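Dristico Ester fiber laser marker: review after a season of shop use

Dristico sells the Ester as a sealed bench-top marker for small shops, and the product page makes it sound like you plug it in and forget it. I've been running one since October, mostly on stainless tags and anodized panels, and I have some doubts about the sales talk.

First, the money. We paid $2487 with the small lens, foot pedal and one pair of glasses. The rotary is extra. So is the second lens, and you will want it, because the small one gives you a field that barely covers our larger nameplates. I had to mark those in two passes and shift the part by hand, and the join shows if you tilt the plate toward a window.

The beam itself is decent. Lines are clean on anodized aluminum at low power, and black marks on stainless come out dark once you've found the settings. Finding them took most of a Tuesday. The preset library has a "stainless dark" entry that gave me a muddy brown on every offcut I tried. I slowed the scan speed, raised the frequency, moved slightly out of focus, and only then got something I'd send to a customer. If the presets were made on this machine, I'd like to know what metal they used.

Warm-up is another place where the brochure and I disagree. It says ready in 3 minutes. It will fire by then, sure. Depth on brass kept creeping for around 26 minutes before it settled, and I checked this on several cold mornings because I didn't believe it the first time. For date codes it won't matter. For a run of deep-engraved parts, I now turn it on before I make coffee.

The software, Zera, is tolerable. Text and barcodes are easy. Importing a DXF with arcs turns some of them into short straight segments, and the fix is a tolerance box hidden under the export menu, of all places. It crashed on me twice, once with an unsaved job. Support answered the next day and told me to update, which I had already done.

Air cooling is fine and quieter than the Asante unit we had before. The Asante had a better column, though. On the Ester the height crank has enough play that focus drops a hair after you let go, so I lock it, check it, and usually crank it again. A machine at this price should not need that.

Build is otherwise solid. The door switch works, the cable to the head has proper strain relief, and the lens cap fits. The fan filter is a thin piece of foam I replaced with something thicker.

Would I buy it again? Maybe, at a lower price, and with the larger lens in the box. I don't trust the claimed lifetime of the source at all, and I won't until somebody has run one that long. For light marking I'd give it a 6 out of 9 on our shop's own scale, same as the Asante.
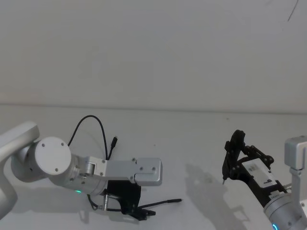 Mine had the same play in the crank, and tightening the two set screws behind the column cover took out most of it. You still have to lock it before a deep job. I agree on the stainless preset, it's useless.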